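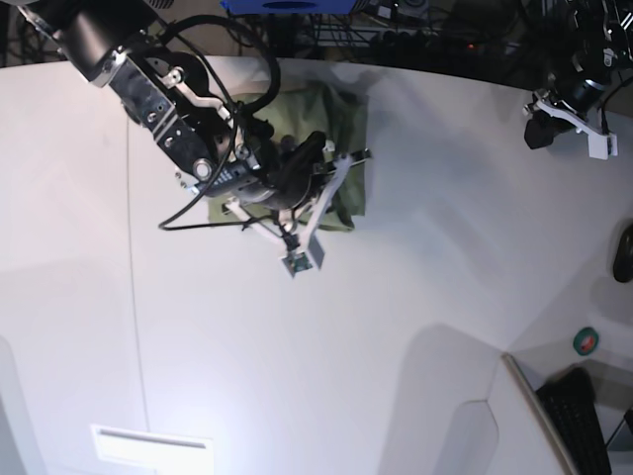
Two arms, one crumpled green cloth, one job to do.

How to find out whether a machine can do your laundry yet

The short answer is "a bit of it, if you hand it over nicely". The long answer is the rest of this page, which sets out a test you can run in an afternoon if you have a pair of robot arms, a table and more patience than I have.

I used to believe the sales talk. Then I tried to get two arms to fold a T-shirt and came away with a new respect for my mother. Cars are easy by comparison. A car door is the same shape on Monday morning as it was when you went home. A T-shirt has a new shape every time you let go of it.

Before you start

Pick one garment and stick with it. Short sleeves, plain colour, something that stands out against the table. Leave black shirts for another day, and anything with buttons for another year. Clear away stray socks. The machine will take an interest in them.

Write down what counts as a success before you switch anything on. At Plendeck we left this until afterwards, and by teatime a shirt rolled into a sausage had been marked as "folded (loose)".

Step 1. Drop it

Hold the shirt at chest height and let go. Don't tidy it. Most demonstrations begin with a shirt that somebody has already smoothed out by hand, and by then the worst of the chore is over.

Step 2. Find an edge

Ask the arms to pick up one layer of cloth by a corner or hem. Give them 20 tries from a fresh drop each time. A grip on two layers is a miss, however pleased the software is with itself. Cleiton Lacerda, who ran our tests at Lasance, also marks it as a miss if the fingers close on air and then carry the air carefully across the table. You will see a good deal of this.

Step 3. Spread it

One arm holds, the other pulls. Set the pulling speed low, then halve it. Thin cotton will forgive you, but a collar pulled by a keen motor never goes back to how it was.
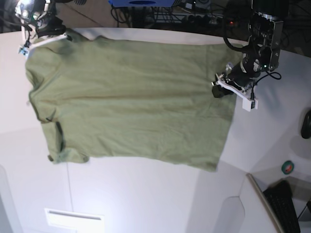 Stop when the shirt is flat enough that you could fold it yourself without fiddling. Resist the urge to reach in and fix a sleeve. Everyone does it once, and then the number in the notebook is yours and the robot gets the credit.

Step 4. Fold it

Sleeves in, then sides, then bottom to top. Oddly, this is the part the machines are best at, so long as step 3 went well. If it went badly, they will fold the lump with great care and present it to you.

Step 5. Time the whole thing

Start the clock at the drop and stop it at the finished fold, with every failed grab left in. Our best clean run in June took 224 seconds. I can do one in 20 while complaining about it.

Reading your results

If you get 3 good folds in a row from a proper drop, you are doing better than we were for most of the spring. Try a different shirt and watch it all fall apart. We did some 200 runs on the Ferley arms before I would let them near a second garment, and the second garment won.

So, can they do the chore? They can do the middle of it. Fetching the basket, turning things the right way out and putting them in the correct drawer are all still open, and the drawer is harder than it sounds. For now I fold mine in front of the telly.

Questions and corrections: use the contact form | © Bittencourt Workshop Notes | Back to top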